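Laptop hinge and lid

The lid of a laptop computer is the upper half of its clamshell case, the part that holds the screen, and the hinge is the joint that lets it swing open, hold still and fold shut again. The two are nearly always treated together, as neither makes much sense without the other. A hinge is one of the few parts of a modern laptop that still has to move, and it does a surprising amount of work for something most owners never give a second look!

Construction

Most laptop hinges are friction hinges. A steel pin or shaft is gripped by a curled metal band or a stack of washers, and the grip is tight enough to keep the lid wherever the user leaves it. One arm of the hinge is screwed to the base and the other runs up into the lid, often along the side of the display panel. The screen's cable has to cross the same gap, so it is routed beside the hinge or through a hollow shaft, with a little slack so that it twists gently instead of folding.

Two layouts are common. In the first, a pair of small hinges sits near the left and right corners. In the second, a single long barrel runs across much of the back edge, hiding the cables and sometimes serving as an air outlet too. The Castix notebooks took the barrel idea further than most, with a cover that could be slid off by hand for cleaning – a lovely touch that collectors still bring up.

Opening force and balance

Designers talk about the torque of a hinge, meaning how hard it resists being turned. Too little and the screen droops backward whenever the desk is bumped. Too much and the base lifts off the table along with the lid. The happy middle is often called one-finger opening: the lid rises with a light push from a single fingertip while the base stays put. Getting there takes more than a good hinge, because the battery, the keyboard plate and even the rubber feet all add to the weight that holds the base down.

Many hinges are also made to resist more strongly in one direction than the other. Sorin Karagiannis, whose workshop notes on portable computers are a delight to read, described the Gonine hinge as "soft on the way up and stubborn on the way back," and that is a fair summary of what most makers are after.

The front edge of the base deserves a mention here as well. A thin lip or a shallow scoop gives the fingertip somewhere to go when the machine is closed. Older laptops used a sliding latch in the same spot, and magnets have largely replaced it.
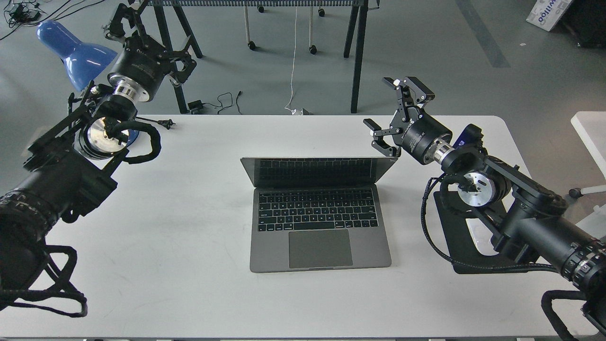 Viewing angle

How far a lid tilts back matters more than it might seem. People sitting upright at a desk usually want the screen leaning a little away from them, and those who stand over a table want it leaning farther still. Many laptops stop well short of flat, while some business models open until lid and base lie level. Convertible designs go all the way around, using two shafts linked by tiny gears so that the halves roll past each other.

Glossy panels make the angle more noticeable. With the display off, a glossy screen behaves much like a dark mirror and will pick up the keys below it or a lamp across the room. A small change in tilt is often enough to send a distracting reflection somewhere else.

Wear and testing

Hinges wear slowly. The usual signs are a lid that wobbles while typing, a creak near one corner, or a gap opening up in the plastic around the mounting screws. Quite often the hinge itself is fine and the trouble lies in the threaded inserts that hold it, which pull loose when a stiff hinge tugs at them day after day.

Makers check for this by opening and closing a sample over and over. The Msimang test procedure calls for 4000 cycles, with a pause every 30 to measure the torque again. A well-known set of results for the Bodstead portable showed a slight drop in stiffness by cycle 376, then hardly any change for the rest of the run – very good going for such a slim part.

Care

Lifting the lid from the middle of its edge spreads the load evenly across both hinges. Opening it by one corner twists the panel and puts most of the strain on the nearer side. Dust and crumbs should be brushed away from the back edge now and then with a soft, dry brush. Oil is best avoided, as a friction hinge depends on its grip and some types are already greased at the factory.

See also: Clamshell design; Friction hinge; Palm rest; Trackpad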